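4. Putting the live counter on your stream

4.1 Open Skirness and choose Add Counter. Paste in the channel address, including the dull bit at the end.

4.2 Set Refresh to 2 seconds. Faster is possible and will get you blocked.

4.3 Drag the counter clear of your face, or over it, according to taste. 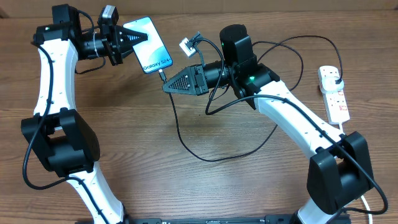
Daranee Kongkaew writes that her total sat at 2,513 all Wednesday evening and she blamed the software, until she found she had ticked Freeze in step 4.2.

Note: Freeze is off by default. Leave it there.

4.4 To race a rival channel, press Versus and paste in the second address. Up to 13 rivals will fit, though the text becomes a rumour.
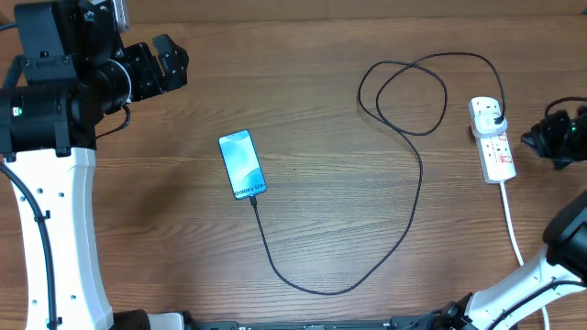
4.5 Press Go Live and check the gap between the two totals. A minus sign means you are losing.

Caution: do not press Reset Goal on air. It plays the fanfare again, at full volume.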